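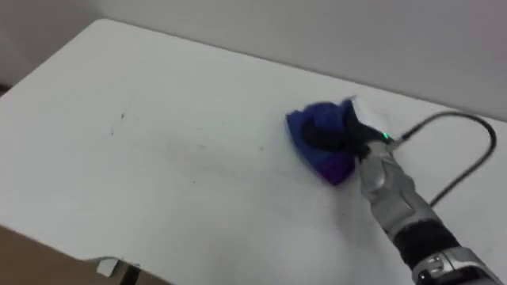 Teaching a wiping task by remote control
Romitov lab notes / Manipulation / Guide 10
Written by Roxana Sârbu. Last edited Nov 9, 2021.

This guide covers recording wiping demonstrations with one arm, a two-finger gripper and a cloth. It assumes the arm is calibrated and the leader handle is paired. If it is not, do the pairing guide first.

Before you start

Clamp or weight the table. A table that creeps during a stroke ruins the recording, and the drift is hard to see in playback.

Use a cloth in a strong color. White and gray cloths get lost against a white top when you review the video later. Fold it once, then bunch the middle so that the fingers close on several layers. A single layer slips out on the first long stroke.

Leave slack in the wrist cable. Turn the wrist through its full range by hand with the motors off and watch the cable at both ends of travel. It should form an open loop and never pull tight or drop under the forearm.

Set up the session

1. Start the Jorar recorder and load the profile wipe_single.
2. Set the force limit on the vertical axis. Our profile uses 10 N. Raise it only if the marks survive repeated strokes.
3. Close the gripper on the cloth and wait for the grip reading to settle.
4. Move the arm to the start pose above the table and press Zero on the handle.

Recording a stroke

Lower the cloth until the force reading begins to rise, then stop for a moment. Press down a little further and begin the stroke. Move at one steady speed. Operators tend to speed up in the middle and brake at the end, and the policy copies this faithfully.

Wipe along the length of the mark, overlapping each stroke with the one before it. Lift at the end of every stroke. Dragging the cloth back across the table is faster, but it spreads the dirt and gives the model two directions of motion for the same visual input.

Keep the fingertips covered. If bare fingers touch the top, stop, discard the take and regrip. Do not fix the grip in the middle of a take – the correction gets recorded as part of the task.

End the episode with the cloth lifted clear of the surface. Press Save, then mark the take as clean, partial or failed. Partial takes are kept. Streaks left at the end make a take partial, even if the motion was good.

Hand guiding

The same profile works in hand-guiding mode. Hold the arm above the wrist, clear of the cable. Force readings are less reliable here because the sensor also picks up your hand, so we use guiding for approach paths only. Igor Paulík's notes on merging the two kinds of data are in the Dramitz folder.

Checking the data

Play back every tenth take on the arm at half speed. Look for force spikes at touchdown and for gaps in the joint log. Recorder version 2 writes a warning when it drops samples; older versions do not.

Our current set holds 1374 takes, all from the same table. Domnica Pascu is adding a second height in December. Send corrections to this page to Dorin Ilie.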